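SPORT COACHING 2 - week 5 handout
Reading a tournament: how to plan a squad across a weekend of short games
Notes by Mārtiņš Raudsepp. Bring to the seminar, there will be no spare copies.

Picking up where we stopped last time. We had got as far as the pool stage and the question of who you rest. A few of you wanted to rest the best players in game one against the weak side. Fine in theory. Look at the draw first. If points difference decides second place, a soft game is where you earn it, and you want people on the floor who can score.

The sport for this block is handball, mostly because the unit footage is handball, but the thinking moves over to futsal, 3x3, hockey fives, anything with rolling subs and several games a day.

1. The schedule is your first opponent

Get the full timetable before you name a squad. Not the draw, the timetable. Write down for every game: start time, gap before, gap after, which hall. Halls matter. At the Plullov cup the second hall is a bus ride away and teams who get sent there lose most of their rest sitting down in a tracksuit.

Short gap = under an hour. Treat it as one long game with a bad half time. No full cool down, keep them moving, small food, fluids.
Medium gap = one to three hours. Proper cool down, eat in the first half hour, feet up, then a short warm up.
Long gap = over three hours. The dangerous one. People wander off, eat a burger, go and watch a friend play. Then they come back flat. Give them a meeting time and a place, in writing.

2. Minutes

Keep a minutes sheet. Pencil and a clipboard is enough. One row per player, one column per game, running total on the right. Somebody on the bench does it who isn't also shouting.

What to look for in the totals:
- wings usually climb fastest because coaches forget them, they aren't making noise
- your playmaker will be too high, always, decide in advance how high you will let it go
- second keeper on zero by the semi final is a problem, you may need that keeper cold

Relness case (from the reading). Strong club side, won the pool with 2 games to go in it, carried on with the same starting group anyway. Playmaker went into the semi with far more court time than anyone else and threw the ball away over and over in the last ten minutes. Coach said afterwards it was nerves. Look at the sheet at the back of the reading and tell me if you agree. I dont.

3. Food between games

Keep it boring. Things they have eaten before on a training day. Bread, rice, bananas, yogurt if they're used to it. Nothing new on a tournament day, and that includes whatever the sponsor has left in the changing room.

If the team is self catering, plan it the week before. One person in charge, a list on the wall, a fixed serving time. Aim for up to 300 grams of cooked rice or pasta for a big player at the main meal, much less for the small gaps. Adjust to the person. Some of them can't eat at all before a knockout game and you'll need to get something into them early.
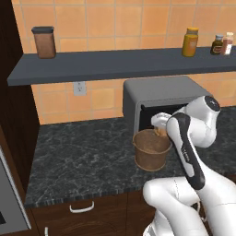
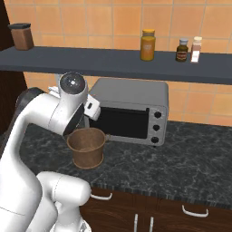
Salt and fluids: pale urine, no headache, weight not dropping much over the day. That is all the monitoring most teams can manage. Anyone who cramped in the pool stage gets asked again before the knockout.

4. Tactics over a weekend

Dont show everything on day one. Equally dont save something so well that nobody has run it at game speed by the final. My rule is two attacking sets in the pool, third one used once, late, in a game already settled, so the players have felt it.

Defense is different. Play your main defense from the first whistle. It needs the reps. If you have a second shape, use it for five minutes in each game, straight after a timeout, and write down what it conceded.

Timeouts: one message. If you have said three things you have said none of them. Practise this in pairs in the seminar, thirty seconds each, partner repeats back what they herd. It's always worse than you think.

5. The lost semi final

Most teams at a tournament lose and then have to play again. The placing match is where you find out about the group. Grīnberga lost their semi by one goal and had a bronze match with a short gap. Things the staff did, in order:

- left them alone for a few minutes, door shut
- food and dry shirts in
- captain spoke, then the coach, short
- changed 2 starters, both told privately and why
- warm up with a ball game, no drills

They won it. Could have lost it and I would still show you the list. Compare with the Plokik video, where the coach goes through the semi errors on a whiteboard right up to the warm up. Watch the players' shoulders.

For the seminar

Read the Relness pages, all of them, including the minutes sheet.
Make a two day plan for a squad of fourteen, schedule is on the course page. One side of paper. I want gaps labelled, target minutes for each player, meals, and where you would use the second defense.
Be ready to defend who you'd rest in the last pool game.

The November practical is in the big hall, indoor shoes, no black soles. Anyone injured still comes and keeps the minutes sheet.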